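Gripper trials: cloth handling

Gallery from the Carnska test days, May

Carnska spent part of May comparing hand-held grippers for work with soft items, mostly clothes and bedding. The aim was to choose a fingertip and a camera layout before ordering more units for the Vorkby site. Most of the sessions took place in ordinary rooms, on beds, sofas and kitchen worktops, as that is where the finished tools will be used.

We compared 4 sets of fingertip pads and 2 camera layouts. Each pad set was used for 100 picks, split between thin shirts, thick knitwear, towels and pillowcases. A pick counted if the cloth could be lifted clear of the surface, held still, and put down again where the operator wanted it. Picks that took up two layers when only one was wanted were written down separately.

Only one picture from the sessions is on this page for now. It was taken on the bed during the garment work, from the camera on one of the grippers. The notes after it cover the rest of the trial.
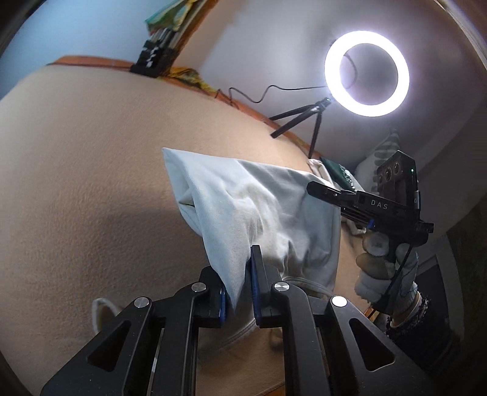

Two-gripper garment work on the bed. The blue pads have hold of a fold of the pale blue-grey cloth; the second unit, marked DAS, is held up on the right.

Notes on the pads

The first set was a plain hard pad with no surface pattern. It was quick to fit and easy to wipe clean, and it did well on towels. On thin shirts it slid off the fold as soon as the operator pulled sideways. Pressing harder helped a little but left marks on the lighter shirts.

The second set was a soft rubber pad with a flat face. Operators liked it from the first session. It held thin cotton with very little pressure and let go cleanly. It picked up lint from the knitwear and had to be wiped between garments, or the grip dropped off by the end of the afternoon.

The third set had fine ridges running across the pad. It was the best of the 4 on heavy knitwear and the worst on anything with a loose weave, where threads caught in the ridges. Two of the test jumpers were taken out of use after this.

The fourth set came from Cadamer and had a rounded tip for getting under an edge lying flat. This made the first pinch easier, above all on pillowcases. The contact area is small, though, and a heavy garment tends to swing round the point where it is held.

Notes on the cameras

Both layouts place the cameras on top of the tool. In the first, the view is set close to the fingers, so small folds are easy to judge but the other hand is often out of sight. In the second, the view is wider and takes in most of the work surface. Straight lines bend towards the edges of the wide view, and the reviewers needed a session or so to get used to it.

For folding with two hands we preferred the wide layout. It was easier to see where one tool was in relation to the other, and fewer recordings had to be thrown away. For buttons and collars the close layout was better.

Lighting made more difference than we had planned for. Pale cloth on a pale cover is hard to make out in the evening, and the folds show up far better with a lamp set low and to one side. A lamp straight overhead flattens everything. We now write the lamp position on the session sheet along with the pad set.

Notes on handling

Operators worked in pairs of sessions with a break in between. The main complaint was the weight of the upper part of the tool, felt in the wrist after long stretches with the arm raised. Cables were the second complaint. Running the cable down the handle is fine until the operator turns the hand over, and then it can pull. A longer lead and a clip at the elbow sorted this out for most people.

Gloves were tried with and without a coated palm. The coated ones gave a steadier hold on the handle and were warmer to wear.

What was chosen

The soft flat pad goes forward for shirts and bedding, with the ridged pad kept for heavy knitwear. The Cadamer tip will be looked at again if a wider version becomes available. The wide camera layout will be fitted to all the Vorkby units, and one close layout will stay at Carnska for collar and button work.

Session sheets are filed under the project name, Yadav, and can be asked for at the Carnska front desk. The test room is open to visitors on Thursday afternoons. Please bring a few garments of your own if you would like to try the tools, preferably ones you don't mind having creased.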